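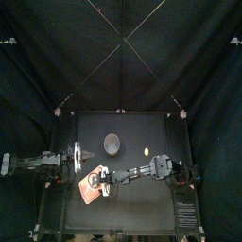 April, cutting room notes, trailer for Kudthorpe

Started 8:00. Picked up from the version 4 timeline. The producers' notes on it came in overnight and are mostly fair. The main one is that the first half plays like a thriller and the second half plays like the film we made. Kudthorpe is a slow family picture with one bad night in it, and we had been selling the bad night.

Duplicated the timeline and stripped it back to dialogue and production sound. Cut the opening with the ferry arriving, the mother on the phone, and then the long shot of the road. It ran too long but it had the right feel. Took the drum hits out altogether. They came from the temp track and every cut had been placed on one, so once they were gone about half the edits felt early. Went through and let each one breathe by 5 to 14 frames. The kitchen argument needed the most.

Music. The Amundsen cue is still temp and still not cleared. I don't want to get any more attached to it. Tried two of the composer's sketches from the film itself. The first is too thin under dialogue. The second, the one with the low strings, works from the title card on and gives us a proper ending. It is in the wrong key to follow the harmonica in the opening, so for now there is a hard stop and four seconds of wind between them. I like the wind. Ask the mix room if they have a cleaner take of it, as ours has a generator in it.

Title cards. Five in version 4, two in this one. "From the makers of Soltmont" stays because the distributor asked for it. The review quote goes at the end, if we have one by then. All the cards reading "this fall" are out until somebody confirms the release window. Do not put them back in on a guess. We had to recall the Soltmont teaser over exactly that, and it had already gone to the theaters.

Lunch.

Afternoon on the web version. Tuden want a short cut for phones, with sound off for the first few seconds. Their spec sheet says something has to happen before the viewer can skip. I tried three openings:

- the plate breaking. Gets attention, but it is the thriller problem again.
- the grandfather looking straight past the lens. Strong, but reads as a horror film when it's muted.
- the two sisters laughing in the car, with a caption. Best so far. It looks like a film about people.

Went with the car. The caption is placeholder and set in the film's title font, which falls apart at small sizes. Need a heavier weight or a different face. Made the vertical crop as well and it is bad in every two-shot. For the car scene I cheated it by cutting between singles, which we have from the second camera. For the kitchen there are no usable singles and I have stacked the two halves of the wide one over the other. It looks like a mistake. Will look at it again in the morning before showing it to anyone.

Problem with the exports: the web file came out with lifted blacks, gray all over in the night scenes. Same trouble as last month. The levels flag was being set twice, once in the preset and once in the output module. Turned it off in the preset and saved that under a new name, so use the new one. The old one is still in the folder because the Soltmont projects point at it.

Watched both cuts back on the small TV at 5:00. The long one holds up. It sags after the wedding, where there are three shots of people listening in a row. The middle one can go. The last line ("you could have called") lands better with no music under it at all, so the strings should come in on the cut to black. Changed that and watched again. Better.

To do:

- trim after the wedding
- cleaner wind
- caption font for the phone cut
- kitchen scene in vertical, or drop it
- chase the clearance on Amundsen, or get a no so that we can stop asking
- send version 5 to the producers with a note saying the color is not final. They will ask anyway.

Backed up to both drives. The second is nearly full, need another before the sound files arrive.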